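Start position drifts between sessions on a two-arm mobile unit (seating area cell)
Community Help > Mobile and Two-Arm Units > Set-up and Maintenance

Tralville_Lab_Operations
Our department operates one Plodaseck two-arm unit in a furnished cell. The cell consists of two tub armchairs, a round side table between them and a small number of everyday objects. The unit is required to approach the table, take a bottle from it and carry out short tidying tasks nearby. Scheduling and the recording of faults are handled in Gatari.

The unit is returned to its charging bay at the end of every working day and driven back to the cell in the morning. The operator lines it up by eye with the table. The written start distance, measured from the front of the base to the nearest point of the table top, is 519 mm. The permitted error is 7 mm. Checks made in February show that this is met immediately after set-up and is frequently not met by midday, although no operator has recorded moving the unit.

When the error is exceeded, the right arm reports a reach fault on its first approach. The left arm rarely does so. We have completed 390 runs in the present layout, and the faults are found mainly in the later part of each session.

The following have already been carried out:
- wheel brakes inspected and found to hold
- arm joints returned to zero and checked against the service card
- head camera calibration repeated, with no change in the result
- batteries exchanged

We should be grateful for advice on two matters. First, how should the start position be marked on carpet tiles so that it can be set and checked without a long procedure? Secondly, is there a recognised order of work for the morning set-up of a cell in which the furniture itself can be moved?

Gatari_User_Group_North
Please repeat the calibration of the head camera. A fault on one side is nearly always caused by the camera. If the fault continues, repeat the calibration with the room lights at full level and then restart the unit. We have followed this practice for two years and have had no difficulty.

Reply from Tralville_Lab_Operations
Thank you. The calibration has been repeated, as stated in the original post, and the restart has been carried out. The fault remains. The working area and the present arrangement of the furniture are added to this post for the benefit of other members.

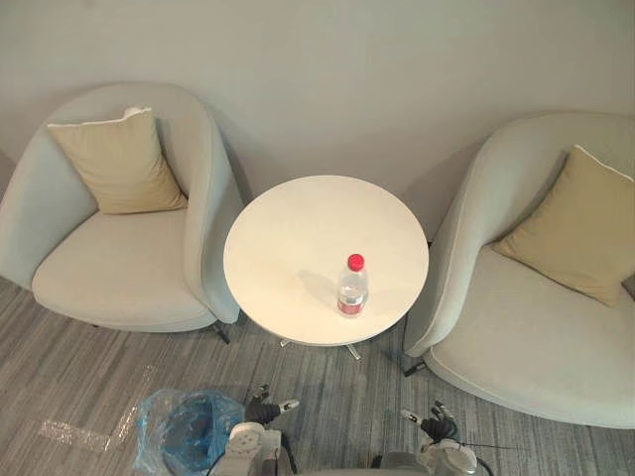
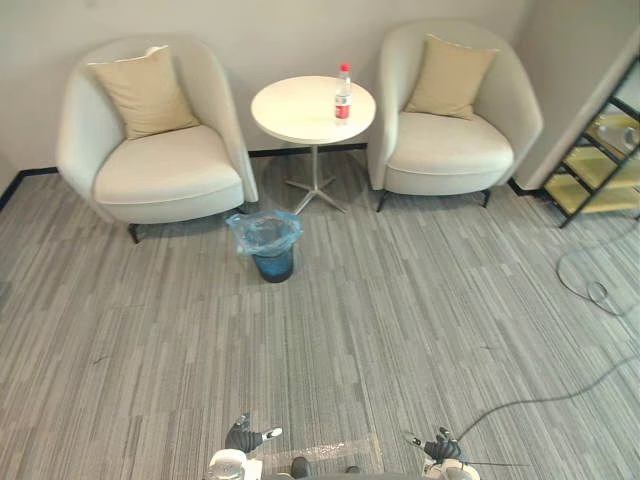
The seating area from above, with the bottle on the side table and both hands of the unit in view.

The written layout requires the side table to stand midway between the two chairs. There is no floor mark for the table or for either chair. The distance of 519 mm is taken with a steel rule by the operator who performs the morning check.

Kasprzak_Field_Service_Desk
The symptoms described are consistent with movement of the furniture and with load on a trailing cable. We do not consider the camera to be at fault. It is recommended that the points below be dealt with in the order given, as the later measurements depend on the earlier ones.

Position of the table

In the first picture the table top almost touches the arm of the right-hand chair, and a strip of carpet can be seen between the table and the left-hand chair. That arrangement does not agree with a layout in which the table stands midway. It would also leave the right arm less room in which to open the hand and turn the wrist, which may account for the reach fault appearing on one side only.

A light table on a central column is easily displaced. A small push at the rim during a grasp is sufficient, and several small pushes over a morning may use up the whole of a 7 mm allowance. The distance is at present measured from the base to the table, and a reading out of limits is being treated as an error of the base. It may equally be an error of the table. The two cannot be told apart until each has its own mark on the floor.

Marking of the table and chairs

1. Place both chairs first. Push each one back to a fixed stop or a measured line from the wall, and do not use the wall itself as the stop.
2. Mark the position of the two front legs of each chair with a short corner of tape. Four corners are sufficient.
3. Place the table. Set it by measurement from the front chair legs and not from the upholstery. Upholstered arms give under the hand and will not return the same reading twice.
4. Mark the ends of two of the table feet. One foot alone will fix the place of the table but will allow it to turn.
5. Record the measurements on the cell card and have a second operator repeat them.

The tape visible on the left of the carpet in the first picture is translucent, and it reflects the light. We would advise a matt tape in one plain colour for positional marks. A pale or clear tape is hard to find on a grey streaked tile when standing behind the unit, and operators will tend to pass over it. Any old tape that no longer serves as a mark should be removed on the same day. Carpet tiles hold tape poorly if they have not been brushed beforehand. The tiles themselves may also creep if they are loose laid, and a mark should therefore not be placed across a join.

Marking of the base

The base requires two marks, one at the front edge and one along one side. A single line at the front permits the unit to stand at an angle with the distance still correct at its centre. At arm's length a slight angle at the base becomes a considerable error at the fingers, and it will be worse on one side than on the other. Bring the unit to the marks by driving forward only. If the mark is overrun, back the unit off by a full base length and approach again, so that the castors are trailing in the same direction each time.

Where time allows, cut a flat board to the start distance and lay it between the base and the point below the table edge. A board is quicker than a rule and will give the same result in different hands.

Cables

In the first picture a thin black cable runs from the right wrist across the carpet. In the second, a thin dark cable lies on the carpet on the right-hand side, with a loop in it. We are unable to say from the pictures whether these are the same cable. In either case, a cable on the floor should not be within the reach of the base or the arms. If a cable becomes taut when the right arm extends, it will pull on the wrist, and the controller may report this as a failure to reach.

Carry the wrist cable back along the forearm and fix it at the elbow and at the shoulder, leaving enough slack for the wrist to make its full turn. Then move the arm by hand through its whole range with the drives off. The cable should neither tighten nor catch at any point. From the shoulder it should go to the rear of the base and leave the cell behind the unit, under a flat cover if people are required to cross it.

Floor in front of the base

The second picture shows a clear plastic sheet lying flat on the carpet just in front of the unit. Sheets and film should be taken up before the base is driven. A wheel or castor that rests partly on plastic and partly on carpet does not hold its place well, and the brake inspection will not reveal this. We would also ask that the positions of any objects on the floor be entered on the cell card if they form part of the task.

Order of work for the morning

Clear the floor and take up loose material. Set the chairs, then the table, each to its marks. Drive the unit to its marks. Dress the cables and carry out the range check by hand. Switch on the drives and allow 15 minutes before the first reach, keeping both arms in the rest position. Place the task objects last. Measure the start distance once at this stage, once at midday and once at the close, and enter all three readings in Gatari together with a note of which item was found off its mark.

It is requested that this be followed for one full week before any part is replaced. If the readings show that the base is moving while the table remains on its marks, please open a service case and quote the three daily readings.

Plodaseck_Owners_Forum_Desk
The above reply is supported. Two additions are offered.

The start distance should be measured at the height of the table top, using a square stood on the floor against the front of the base. A rule held at a slope between the base and the rim reads long, and two operators of different height will hold it at different slopes. In our own cell this alone exceeded the permitted error.

Furniture pads with a rubber face may be placed under the table feet where the task allows it. They should not be used if the task includes moving the table, and their use should be written on the cell card, as results before and after fitting cannot properly be compared.

Reply from Tralville_Lab_Operations
The advice is acknowledged with thanks. Marks for the chairs, the table and the base will be laid in matt tape before the next session, and the wrist cable will be re-routed by our workshop. A board of 519 mm has been requested. The question of the rubber pads has been referred to the task authors, who will need to confirm whether the table is to remain movable. The readings will be posted under this entry in March.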